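Tables and Desk Furniture: Gallery

Home / Collections / Work Tables / Gallery

The Zanier range of work tables was introduced to provide meeting rooms, break areas and small offices with a plain, light surface suited to daily use. The gallery on this page is maintained by the Interiors Department and is intended to assist building managers in selecting tabletops and the items commonly kept on them. Selections should be made in consultation with the department before an order is submitted.

All tabletops in the collection are finished in one of two wood tones. The lighter tone is recommended for interior rooms with dark flooring and limited daylight. Rounded corners are standard throughout the range and may not be changed to square corners on individual orders. Cable openings are set near the far edge, so that the front of the table remains free for work.
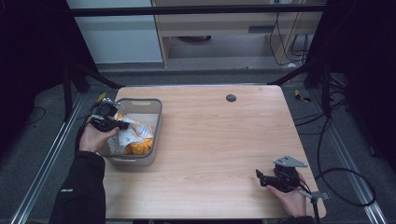

Tabletop in the light wood tone, with rounded corners and a dark grey grommet. A grey basket with handle slots holds a snack bag at the left.

Baskets are supplied separately. The department advises one basket per table in shared areas, placed to the left or right of the cable opening. Baskets with handle slots can be lifted from either side and are preferred in rooms where tables are cleared at the end of the working day. Snacks and other packaged goods may be kept in them during opening hours. Open food should be stored in the kitchen.

The surface should be wiped with a soft cloth and a mild soap solution. Abrasive pads are not permitted on any table in the collection. Marks along the edge band should be reported to the department and should not be sanded or painted locally.

Orders of 10 tables or more are delivered in a single shipment and assembled on site. Smaller orders are held until the next scheduled delivery. The August delivery is reserved for training rooms and reading areas.

Gallery text: Anouk Van den Broek
Collection records: Ayman Samir, Interiors Department

Related pages: Cotska Seating, Sudex Shelving, Kramer Storage Units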